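ホーム 記事一覧 分野別索引 最近の更新 用語集

ロボット工学 > 移動マニピュレーション > 学習手法 > 段階再開型模倣学習

段階再開型模倣学習

2025年1月27日　文:Malou Lauritsen

段階再開型模倣学習(だんかいさいかいがたもほうがくしゅう)は、移動マニピュレーションの長い作業を複数の段階に分け、失敗した段階の入口まで戻って再実行できるように方策を訓練する手法である。Oravvilleの研究グループWurkenが提案し、参照実装はWudoの名で配布されている。店舗を模した室内での物品の回収、かごへの投入、棚への補充などを主な対象とする。

概要

通常の行動模倣では、人間の遠隔操作による実演を最初から最後まで一続きの軌道として扱い、観測から動作への写像を学習する。作業が長くなると、途中で生じた小さな位置ずれが後続の動作に累積し、実演データに含まれない状態へ逸脱しやすい。この現象は共変量シフトの一種として知られる。

本手法では、実演を「接近」「整列」「把持」「搬送」「解放」の五段階に区切り、各段階の入口に許容領域を定義する。許容領域とは、台車の位置と向き、胴体の高さ、両手先の姿勢がとりうる範囲をいい、実演データの分布から推定される。段階の実行後に次の許容領域へ入っていないと判定された場合、ロボットは現在の段階の入口へ復帰する。作業全体の初期状態には戻らない。

用語

段階境界:二つの段階を分ける時刻。手先速度の極小点と把持状態の変化から自動抽出し、必要に応じて人手で修正する。

復帰動作:段階の入口へ戻るための動作。学習方策とは別に、経路計画器が生成する。

Do指標:Wurkenの報告書で用いられた評価値。完了した段階の数を、復帰を含む試行段階の総数で割ったもの。復帰が一度もなければ1となり、復帰が増えるほど下がる。

方策の構成

観測は頭部カメラの画像、関節角、把持器の開度からなる。画像は畳み込み符号化器で特徴量に変換され、段階番号の埋め込みと連結されたのち、動作列を一括して出力するトランスフォーマに入力される。出力は35ステップ分の目標関節角と台車速度である。隣り合う予測の重複部分は指数重みで平均される。

段階番号を入力に含めるのは、見た目の近い観測が異なる段階で現れるためである。かごの前に立った状態は、物品を入れる直前にも入れた直後にも生じる。段階番号を外した比較実験では、解放を終えた手先が再びかごの上へ戻る動作が繰り返し観察された。

段階の終了判定には、方策と符号化器を共有する二値分類器を用いる。分類器の出力が連続して閾値を超えたときに限り、次の段階へ移行する。単一の観測で判定すると、手先が一時的に対象物を遮蔽した際の誤判定が増えると報告されている。

訓練データ

報告書に記載された実演は合計1598本で、このうち300本は意図的に位置をずらした状態から開始した復帰用の実演である。操作者は頭部カメラの映像のみを見て遠隔操作を行い、室内を直接見ることはない。この制約は、操作者が方策の得られない情報に頼って動作を選ぶことを避けるために設けられた。

実演の開始前には、かごの位置、台の向き、周囲の家具の配置が変更される。床面に置かれた小物は位置が低く、頭部カメラの視野下端に近いことが多いため、接近段階の胴体高さを複数の条件に分けて収集している。

評価

評価は実演の収集に使われなかった配置で行われた。報告書によれば、段階分割を行わない同規模の方策では全作業の成功率が約35%であったのに対し、本手法では65%であった。差の大部分は把持段階での復帰によるもので、搬送段階では両者に明確な差がみられなかった。復帰を行った試行は所要時間が長くなるため、時間制限の厳しい条件では差が縮小する。

失敗の内訳では、薄い物品の把持が最も多い。平らな包みは床面との高低差が小さく、指先が床に接触した時点で関節トルクの上限に達し、動作が停止する場合がある。次いで、かごの縁への手先の接触が多い。持ち手の立っているかごでは、進入可能な方向が限られる。

試験環境

試験区画には青果の陳列棚、丸い台、長方形の食卓が置かれ、通路と作業面が近接している。台車の旋回時に棚の脚部との干渉を避ける必要があり、経路計画器には周囲の占有格子地図が与えられる。

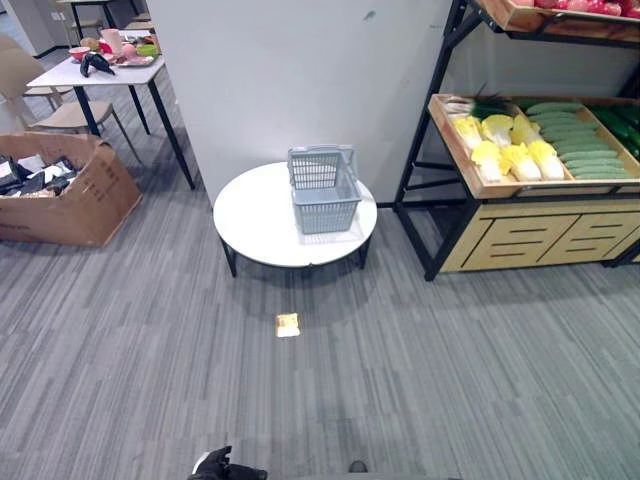
段階境界の自動抽出については異論もある。Doは、手先速度の極小点は操作者の癖に左右されるため、操作者が替われば許容領域も作り直すべきだと述べ、成功率の差の一部は境界の人手修正によるものではないかと指摘した。Wurkenは修正前の境界を用いた追加実験を行うとしているが、結果は未公表である。

制約

段階の数と順序は事前に固定されており、作業中に順序を入れ替えることはできない。物品が台の下へ転がるなど、復帰先の許容領域からは対象が観測できない場合、同じ段階の再試行が続く。Wudoでは再試行回数に上限を設け、上限に達すると操作者へ制御を移す。

また、復帰動作は把持物を持たない状態を前提に計画される。搬送中に判定が失敗した場合は、把持物の外形を手先の形状に加えて干渉を調べるが、柔らかい物品や袋状の物品では外形の推定誤差が大きい。

関連項目

行動模倣
共変量シフト
移動マニピュレーション
占有格子地図
遠隔操作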